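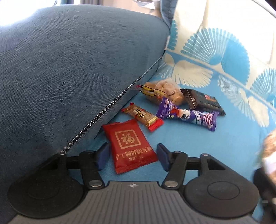

13 April 2020

I finally sat down and worked out what we spend on food. I had been guessing 300 a month for the two of us, and I was wrong. October alone came to 1,356, and that was before anyone was stuck at home.

Some of that was eating out. Stella Lema had her birthday dinner that month and I paid for the table. Take that away and it still isn't a good number. The rest was small stuff: lunches near work, coffee, bread I let go stale, a jar of something for one recipe.

So for the last few weeks I've been writing down every purchase in a notebook. I tried an app first and gave up on it after two days. The notebook lives on the kitchen counter with a pen clipped to it. Date, store, total. I don't split it into categories.

We now shop once a week with a list. Beans, rice, eggs, onions, cabbage, whatever fruit is cheap. Gitau Makokha gave me his lentil recipe, and we've had it four times. It needs more salt than he says.

Last month came to about 200 a week, still more than I'd like. Coffee is the next thing to look at. I also have to clean out the freezer, where there are at least two bags of something I never labeled.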